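Stop Blaming the Model for What the Planner Did

Opinion, 25 October 2025

Most bug reports I read about manipulation robots say the policy failed. I have spent a good part of this year going through logs at Tranumgate, where we run a two-arm tabletop cell on our own control stack, Drolla. My view is that the industry spends too much on bigger perception models and too little on the dull software between a prediction and a motor command.

In June we reviewed 2634 attempts at simple household tasks: drawers, boxes, bottles, trays. We sorted the failures by cause, and 73 per cent came from timing, stale transforms or a planner that quietly returned its second choice. The network had the right answer and the rest of the stack was late with it.

Drawers are a good example. A thin bar handle leaves little room for error, and a pose that is slightly old when it reaches the controller is a wrong pose.
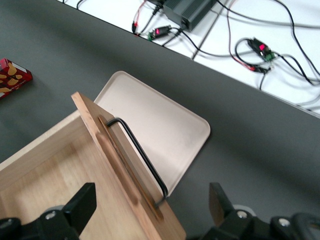

Wrist views are not a cure

The usual advice is to add a wrist camera and let the policy correct itself up close. I agree with the camera. I don't agree that it excuses sloppy timestamps. A narrow carton lying at an angle is easy to segment, and any decent detector will give you its long axis. What matters next is whether the gripper yaw is computed in the same frame of reference the planner is using. Ours wasn't, for 19 days, and the confidence scores looked great the whole time.

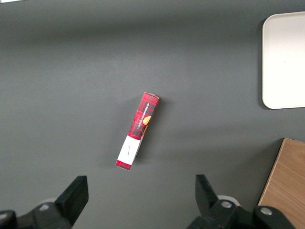

Log the whole layout

We now record every planner decision beside the fixed camera view -- rejected grasps included. It costs storage and it makes replay slower. It also settles arguments. With a cabinet between two arms, the choice of which arm goes first should be something you can look up. Our replay tool, Dotalen, keeps the last 3000 decisions, and I would drop a model upgrade before I gave that up.

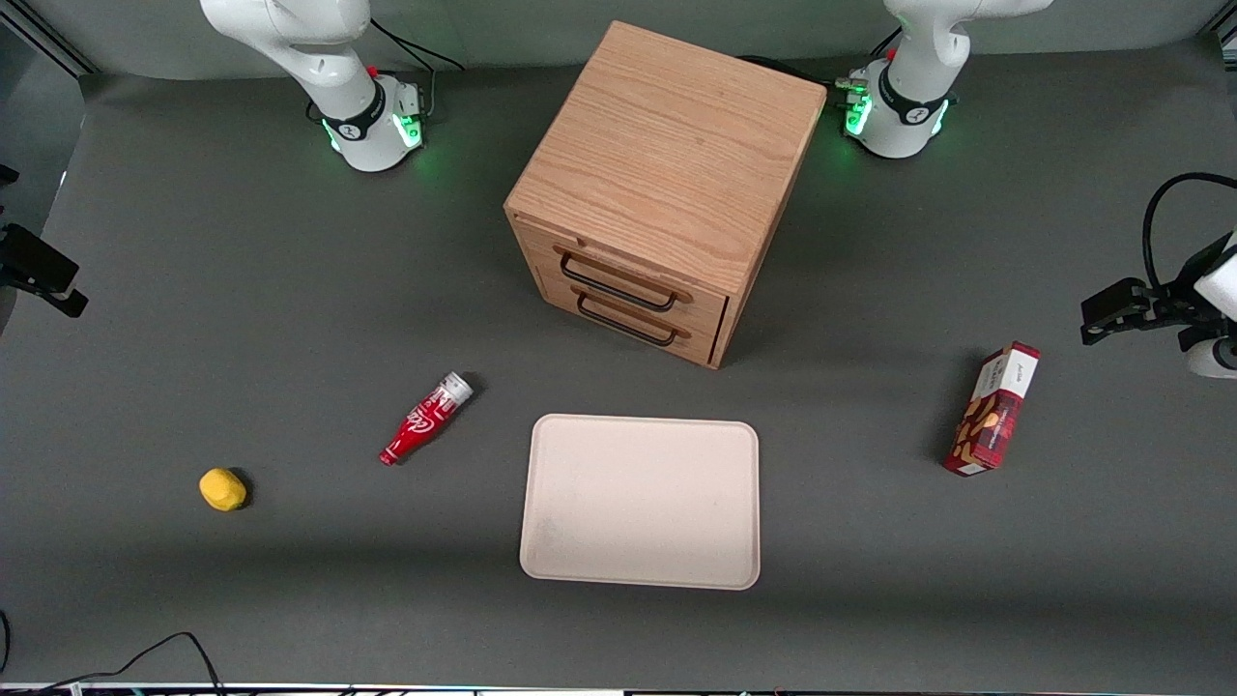 Fixed camera view of the cell, with the cabinet, tray, bottle and cookie box on the table.

Vendors will keep selling larger models, and some of them are very good. Before you buy one, check your clocks and read your planner's fallback code.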